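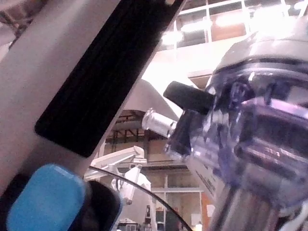
Storing flour and rice long term – tubs or bags?

pantrymoth52
Joined September 2022
I buy flour in bulk and lost most of a sack to moths. Looking at the Lodmont clear tubs with the ribbed rim, or just keeping everything in bags inside a tote. What do you all use?

gravelroad
Tubs. I've had Lodmont ones for years and the lids still seal. Wash them by hand, the dishwasher warped one of mine.

Iturra_fan
Disagree on Lodmont. The lids crack at the corners. I paid more for Iturra jars and haven't replaced one. They're heavy though.

gravelroad
Mine never cracked. Are you stacking them? I keep them two high at most.

Iturra_fan
Four high, so maybe that's on me. Still think a lid should take it.

kettle794
Neither one helps if the eggs are already in the flour. Freeze it for four days first, then let it come back to room temperature before you close it up. I do this with every bag – rice too.

pantrymoth52
Didn't know about the freezer part. Does it change how the flour bakes?

kettle794
Not that I can tell. I bake bread twice a week.

oatbin
Bags in a tote are fine for rice if you go through it fast. I wouldn't do it with whole wheat. That goes rancid in any container, so buy less of it.

pantrymoth52
OK, getting two tubs to start and clearing a shelf in the freezer.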